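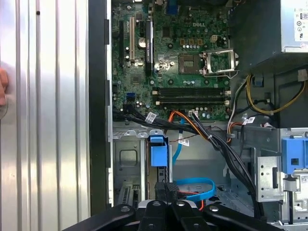
Questions we get about taking apart and passing on old desktop computers

Cleltia is a small repair and reuse workshop, and we spend a good part of every week with the side panel off somebody's old desktop. The same questions come to us by phone, by email and over the counter, so we've gathered them on one page. If yours isn't answered, please do write. We like hearing from people who are about to open a computer for the first time, and we promise we were all nervous the first time too.

Last updated Mon 6 October

Is it safe for me to open my own desktop?

Yes, as long as you shut it down properly, switch it off at the back if there is a switch, and pull the power cord out of the wall. Then hold the power button in for a few seconds to drain what's left in the board. The one part we ask you never to open is the power supply, the metal box that the cord plugs into. It can hold a charge for a good while after it's unplugged, and there is nothing inside it that you need.

How do I get the side panel off?

Lay the tower down on a towel first. Most office machines have either a latch or a couple of screws at the back edge, and the panel slides toward the rear before it lifts. If it won't budge, look for a screw you missed before you pull any harder. Watch your fingertips on the bare metal edges (we keep a box of bandages in the top drawer, and it does get used). Stand the panel up somewhere it can't fall over, and keep its screws in a cup.

Do I need an anti-static strap?

We wear them in the shop because we handle parts all day long. At home, in a room without deep carpet, touching the bare metal of the case before you reach in and every few minutes after that will serve you well. Try to hold boards and memory by their edges.

What is the little round silver battery for?

It's a coin cell, and it keeps the clock and the basic settings alive while the computer is unplugged. When it runs down, you'll find the date wrong every time you start up, or you'll get a message asking you to check the settings. The usual type is a CR2032, but read the marking on your old one before you buy. Press the small clip at the side of the holder and the battery pops up. Please tape over both faces before you put it in a battery recycling bin, and keep loose ones well away from small children and pets.

I want to take out the processor. Anything I should know?

Go slowly! The fan and heatsink come off first, and they are often stuck down with old thermal paste. Running the computer for ten minutes before you shut it down softens the paste, and a gentle twist will usually do the rest. Once the heatsink is off, push the small lever down and a little to the side, swing it up, and open the metal bracket. Lift the chip straight up by its edges.

On many boards the delicate part is the socket that's left behind, which is full of very fine pins. Don't touch them, don't wipe them, and don't let a screw drop in there. If you're keeping the board, a plastic socket cover is a very good thing to have, and we'll give you one free if we have one that fits.

How do I take the memory out?

Push the latches outward at the ends of the slot and the stick will rise on its own. Some boards have a latch at only one end, so have a look before you push. If you're putting memory back in, line up the notch first, then press down evenly until the latches click. It takes more pressure than most people expect, and we've talked a good many customers through that moment over the phone.

Can I move the board from a Dell or another big-name computer into an ordinary case?

Sometimes, but ask us before you spend money. Machines built for offices often have their own shape of board, their own front-panel plugs, or a power supply that doesn't match the standard ones. Measure the screw holes and send us a photo of the connectors, and we'll tell you what we think.

What does the "80" label on a power supply mean?

It's an efficiency mark, and it tells you the unit was rated as wasting less electricity as heat. It doesn't tell you how old the unit is or how hard a life it has had. We test every one before it goes on the shelf.

What should I do about dust?

Take the computer outdoors and use short bursts of canned air, with the can held upright. Hold the fan blades still with a finger while you do it. Please don't use the household vacuum - the nozzle can build up static, and it has a way of swallowing small screws.

What about my files?

Your files live on the drive, so if you're giving us a computer you can take the drive out and keep it. If you leave it in, we wipe it before anything else is done with the machine. Drives that won't wipe are destroyed, and we can give you a slip with the serial number if you'd like one for your records.

What do you do with the machines people bring in?

The good ones are cleaned, tested and sold at our Sarnorura counter with a 33-day return period. The rest are taken down to parts. Since August we've tested and shelved 818 memory sticks, which tells you how much useful stuff is sitting in closets. Bare boards and scrap metal go to Rawat, our recycler, once we've filled 2 pallets.

Do you take laptops and monitors?

Laptops, gladly, with the charger if you can find it. Monitors go to our Vokley location only, where there's more room to store them. Please call ahead if you have more than a carload.

Can I just come and look through the parts shelves?

Of course you can, and bring your old part with you - matching by eye is much easier than matching from memory. Parking is behind the building, and the door sticks a little, so give it a good push.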